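Unit 5: Small Parts Storage and Labelling
Workshop Practice, handout for the March block
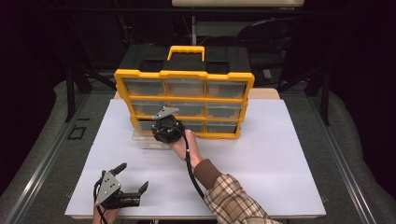

Small parts are the things most often lost in a shared workshop, and the time spent looking for them is seldom written down anywhere. This unit covers how to choose a container, how to divide up the stock, and how to label it so that the next person can find what they need. By small parts we mean screws, washers, nuts, crimps, fuses, spacers and anything else that will fit in a closed hand. The worked layout in these notes is for a portable organiser with nine clear drawers in three rows of three, a carrying handle on top and shallow compartments moulded into the lid. Drawers you can see through save a lot of opening and shutting, but they don't replace labels. An M3 and an M4 washer look much the same through tinted plastic.

Before you start

Read section 2 of the Jundon stores guide, which is in the course folder. Bring a fine permanent marker and a pair of scissors. Label tape and trays are in the stores cupboard. Students on the evening group should collect theirs before 6 pm, when the cupboard is locked.

5.1 Choosing a container

There are three common types: the fixed wall cabinet, the portable drawer unit and the flat case with a hinged lid. A wall cabinet suits stock that stays in one room. A flat case suits a kit that travels in a van, as the lid holds everything down when it is shut. A portable drawer unit sits between the two. It is good on a bench and can be carried from one bench to another, but it must be kept upright. Check that the drawers have a stop at the back. If they haven't, they will come right out in your hand when you pull too hard.

Our stock list uses the supplier names Clisetti (fixings) and Zein (electrical). Where a part is held from both, keep to one supplier per drawer. Mixed drawers cause trouble when a batch has to be sent back.

5.2 Sorting

Tip the parts into a shallow tray, never straight on to the bench. Sort by type first, then by thread or diameter, then by length. Most people want to begin with length because it is the easiest thing to see, and they end up doing the job twice. Use the thread gauge for anything you are unsure of. Rusty, bent or cross-threaded parts go in the scrap tin. Odd parts that you can't name go in the tray marked Unknown, which is gone through at the end of the block.

A mixed tray of around 40 parts is enough for practice. Larger amounts are better split between two people, one sorting and one checking.

5.3 Layout

Heavy parts go in the bottom row. This keeps the weight low and makes the unit less likely to tip when a top drawer is open. For the practice unit use the following:

Top row: plain washers, spring washers, plastic spacers
Middle row: M3 screws, M4 screws, M3 and M4 nuts (in separate bags)
Bottom row: M6 bolts, M6 nuts, M6 washers
Lid compartments: parts in use today only

The lid compartments are open, so anything left in them will spill the first time the unit is picked up by the handle. Empty them back into the drawers at the end of each session.

Fill a drawer to two thirds at most. An overfull drawer catches on the one above and the parts on top fall down the back. If you have more stock than this allows, bag the rest and put it in the reserve box with the same label.

5.4 Labelling

Each label has two lines. The first gives the part in plain words and the size, for example "Screw, pan head, M3 x 10". The second gives the stock number from the list. The M3 pan head screw is 431. Do not make up your own short forms.

Put the label on the drawer front, clear of the pull, and keep it small enough that you can still see the contents. Wipe the plastic with a dry cloth first. Biltent tape sticks well but leaves a mark if it is moved after a few weeks, so check the position before you press it down.

5.5 Carrying and setting down

Close all the drawers and look along the front to see that they are level. Lift by the handle with one hand and steady the side with the other. Set the unit down on a flat surface with its back away from you. Don't stack anything on the lid.

Practical task

Work in pairs. Sort one mixed tray, fill the drawers to the layout in 5.3 and label all of them. Swap with another pair and find the five parts on your slip using only their labels. Write down any label you had to read twice.

Hand in the slip with your notes. Marks are given for correct sorting, clear labels and a tidy bench. For next time, read the pages on reorder levels and bring the stock list with you.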